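Laundry Operations for Residence Staff
Unit 5: The shared laundry room
Notes by Gudrun Westerberg. Revised December 14, 2018.

Read these notes before the practical. Last term we spent too much of the practical going over things that are written down here, and the people who had read them had to wait. Bring a pen, closed shoes and the load record sheet from the back of the course folder.

This unit covers front-loading washers and dryers in a room that residents use themselves. The big extractors and the flatwork ironer are in Unit 6. Hand washing and stains were covered in Unit 4 and will not be repeated, but you may be asked about them on the final.

Reading the room

In a shared room the machines have to be told apart by people who have never been there. Staff know which one is which. A new resident does not, and two front loaders with dark glass doors look much the same to somebody holding a pile of sheets. The usual mistakes are putting dirty clothes into a dryer and paying for or starting the machine next door.

The label is what prevents this. A good label gives the kind of machine and its number, and it is on the front, where a person sees it before opening the door. Washers and dryers are often numbered separately, so a room can have a number 1 washer and a number 1 dryer. When you write up a fault, write both the kind and the number. "Number 1 is broken" is not a fault report. Jonatan Wikström in maintenance will send it back to you, and he is right to.

In rooms with Chinese labels, learn two characters. 洗 means wash and 烘 means dry by heat. Both often come after 智慧, meaning smart, so the first part of the label will not help you tell them apart. Look at the last character. 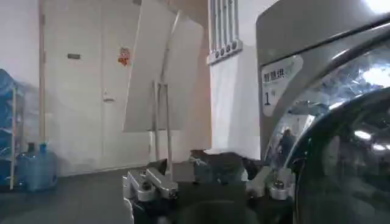
Labels peel, mostly at the corners. Press a lifting corner back down if it is clean. If it has collected lint on the glue side, replace the label. Do not cover it with clear tape, which yellows from the heat and makes the number harder to read. Spare labels are kept with the supplies, and the new one goes in the same spot as the old one.

Before the wash

Empty pockets. Close zippers. Turn dark clothes inside out if the resident has asked for it on the ticket. Unroll socks and sleeves, because a rolled sleeve comes out of the spin wet in the middle and then holds up the whole dryer load.

Sort by color first, then by weight of cloth. Towels and thin shirts do not belong together even if they are the same color. The towels stay wet long after the shirts are done, and the shirts get overdried while you wait.

Load loosely. For a front loader you should be able to put your hand flat between the top of the load and the top of the drum. If you can't, take something out. A single heavy item, such as a bath mat, is also a poor load. Add a few towels so the drum can balance.

Check the rubber door seal before you close the door. Coins, hair ties and small socks collect in the fold at the bottom. Run a finger around it. A sock caught between the seal and the glass will let water out onto the floor.

Moving the load over

Wet laundry is heavier than people expect, and this is where backs get hurt. Put the basket on the floor in front of the door and pull the load down into it in small amounts. Do not drag the whole tangle out at once. Shake each large piece as you move it. Sheets will have wrapped themselves around other things, and a ball of sheets will go through a whole drying cycle and come out with a damp center.

Before anything goes into the dryer, open the door fully and look inside. You are looking for items left by the last user, for gum or crayon or ink on the drum surface, and for lint at the lower lip of the opening. Feel along the upper part of the drum as well. Light socks and synthetic underwear cling there and are easy to miss.
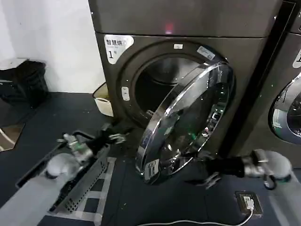 Ink is the one that causes complaints. A pen left in a pocket will mark the drum and then mark every load after it. If you find ink, put the machine out of service and write it up. Wipe with a cloth and the cleaner listed in Unit 4, wipe again with a damp cloth, then run some old rags through on warm. Check the rags. If they are clean, the dryer can go back into service. If they are marked, do the whole thing over.

Never leave a dryer door hanging open in a narrow room after you have finished. People walk into it, and the hinge takes the strain. Close it, or if the house rule is to air the drum, leave it open the width of a hand. Washers are different and should be left slightly open after the last load so the seal can dry.

Lint

Clean the lint filter before every load. This is the rule in all of our buildings, including for staff loads and including when the last load was small. A blocked filter slows the drying, wears out the cloth and is a fire hazard. Lint burns very easily.

Filters come in different places. On some machines the filter is a screen that lifts out of the door opening at the bottom. On others it is behind a panel. Find it before you need it. Steps for the lift-out kind:

1. Make sure the cycle has ended and the drum has stopped.
2. Open the door all the way.
3. Lift the filter straight up. Do not twist it.
4. Roll the lint off with dry fingers, starting at one edge.
5. Look at the mesh against a light. If you see a waxy film, wash it with dish soap and a soft brush, rinse it and let it dry completely.
6. Push it back until it sits flat.
7. Put the lint in the trash bin. Not on top of the machine.

Running a dryer with the filter out is never allowed, even for one short load. Lint then goes into the duct, where it can't be reached without taking the machine apart.

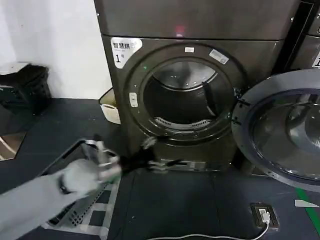 The duct itself and the space behind the machines belong to maintenance. Your part is to notice. Signs of a blocked duct are a room that gets hot and damp, a burnt smell, or loads that used to be done in 40 minutes and now are not. Stacked units need a second look from you, since lint settles in the seam between the upper and lower unit and in the gaps beside them. Use the long brush, with the machines off.

Drying times

Times depend on the cloth, the spin speed and how full the drum is. The panel's own estimate is a starting point. Do not promise it to a resident.

Worked problem for the practical. A load of towels weighs 3250 grams dry. After the spin it holds water equal to 40 percent of its dry weight. How many grams of water does the dryer have to remove? Do this on the record sheet and show the steps. Then weigh your own load dry and again after the spin, and work out the percentage yourself. Trygve Midtbø will have the scale.

For the comparison exercise, set the timer for 32 minutes on medium and take the load out at the end whatever state it is in. Feel the hems, waistbands and pocket corners, where the cloth is thickest. Write down which pieces are dry and which are not. Teams that sorted properly should see less difference between pieces. If you don't, write down why you think that is.

Take clothes out while they are still slightly warm and fold them right away. If a resident's finished load is sitting in a machine and others are waiting, staff may move it to a clean basket after the waiting time posted in that room. Put the ticket on top. Don't fold residents' personal clothing unless they have signed up for it.

Baskets and floor

Baskets for dirty laundry and baskets for clean laundry must not be swapped. If the room has only one kind, wipe the basket out between uses. Slotted sides are fine for damp items and should be checked for threads and snags, because a cracked slot will pull a knit. Keep the floor in front of each door clear enough to swing the door through its whole arc. Bins stand against the wall. 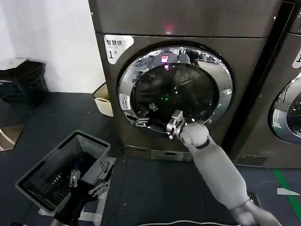
Can dark clothes go into the dryer on the same setting as towels?

They can be dried on medium if the care label allows tumble drying, but keep them in a separate load. Towels shed lint that shows on dark cloth, and they need more time than most clothing.

Closing the room

Do a last check of every drum by hand. Turn off any machine with a fault and hang the out-of-service card on it. Empty the lint bin. Wipe the glass and the door rims with a dry cloth. Sweep from the back of the room toward the door. Lights last.

Fill in the closing sheet even when there is nothing to report, and sign it with your full name. Initials caused a mix-up in October.

For the practical

Group A is with Gisela Ibarra, Group B with Aslak Lindholm. Hand in the record sheet, the worked problem and the comparison notes together, stapled. If you miss the practical, arrange another time with your group leader before you start Unit 6.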